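Project report: Grip loss in the simulated block stacking task
Sang-wook Gil
Robotics Laboratory Course, 10/9/24
Supervising group: Lekau

1. Background

In my project I studied a fault that our group had already seen in June. We train a control policy, which we call Vomus, to pick up small blocks and place them on each other. The training happens in the simulator Drakos. In the first tests the policy worked well, but after we changed the friction settings, the gripper began to lose blocks in the air. Sometimes the block slid down slowly. Sometimes it shot away from the fingers with a very high speed and left the work area. The second case worried us more, because the same policy should later run on the real arm in the Konddale building, where people stand near the table.

My task was to find the cause and to propose a change. I was not asked to improve the success rate in general, and I did not try to do it.

2. Method

I repeated the task for 700 episodes with the old settings and saved the finger positions, the finger force and the block position for each step. An episode was counted as a fault if the block moved faster than the gripper could have moved it. I wrote this rule together with my supervisor, and we changed it once, because in the beginning it also counted blocks that were only pushed by the side of a finger.

After this I looked at the wrist view of the fault episodes by eye. This was slow work, but the numbers alone did not tell me where the contact was.

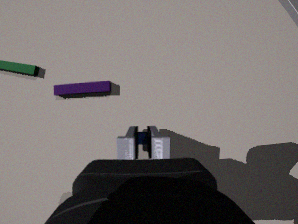

Contact between the pads and the block is the point where the fault begins. The simulator does not allow two bodies to be in the same place, so when the fingers are commanded to close further than the block permits, the pads go into the block by a very small distance and the solver pushes them out again. If the block is held deep between the fingers, the two pushes are almost equal and cancel each other. With a grasp like the dark blue one here, high up between the black pads, with open space under it toward the gripper body, I had to look more carefully, for the reason that a small error of angle has more effect near the tips. The other blocks, such as the purple and the green bar, lie to the left and do not touch the gripper, so they could be left out of the contact calculation for this kind of grasp.

3. Results

In the 700 episodes I found 20 faults. Of these, 12 were fast ejections and the rest were slow slips. All of the fast ejections had the same order of events. First the policy closed the fingers, then it sent the closing command again with a smaller target width, and then the force rose very quickly in a few steps. The slow slips did not show this rise. I think they come from the low friction value only, but I did not have time to prove it.

I must also report a mistake of my own. In the first week I used a log file in which the force was already limited to the allowed maximum. For this reason the rise was invisible, and I believed the fault was in the arm motion. I lost over a week with this idea.

4. Proposed change

The closing command should be stopped when both pads report contact, and the target width should be kept at the value of that moment. I added this rule to the controller and repeated the episodes that had a fast ejection, with the same starting positions. The ejections did not appear again. The slow slips were still there.

Until the rule is tested on the real arm, I recommend to run it with reduced finger force and with the shield closed. The emergency stop should be in the hand of a second person, because the operator is usually looking at the screen.

5. Open questions

I tested only blocks with flat sides. Round objects have a smaller contact area, and the contact signal may come too late for them. It is also not clear to me how the real pads behave when they are worn. The scripts and the corrected log files are in the group folder, under the name of the controller.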